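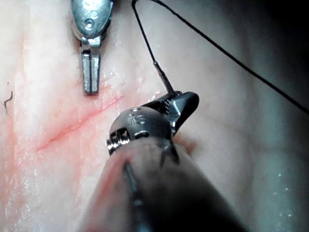 Pad surface, thin cut running diagonally, pink staining along it.

Tuesday, December 23, 2025. Stenmont store room, humidity log. The cabinet read too damp again at the morning check. Swapped the silica trays and reset the Ender logger to take a reading every 8 minutes. Batch 201 stays on the lower shelf until the numbers settle. 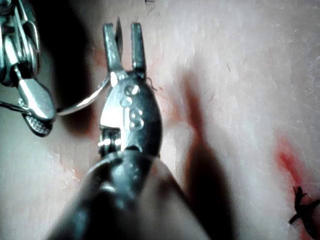
Labelling needs sorting before the Skultovard delivery. The paper tags on the pad boxes curl and the ink runs in the damp. Anežka Bednárik wants marks cut into metal, like the 8 over the S on the instrument housing, which reads fine beside a moist surface. I'd settle for stamped tags - Gajdoš can quote for both.

Door seal replaced on cabinet 2. Old one kept for size.

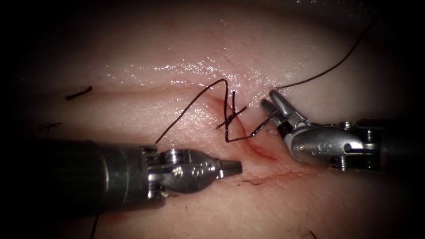 Practice pad, black thread in a zigzag over the diagonal cut.

Next: read the logger after the break, order more silica.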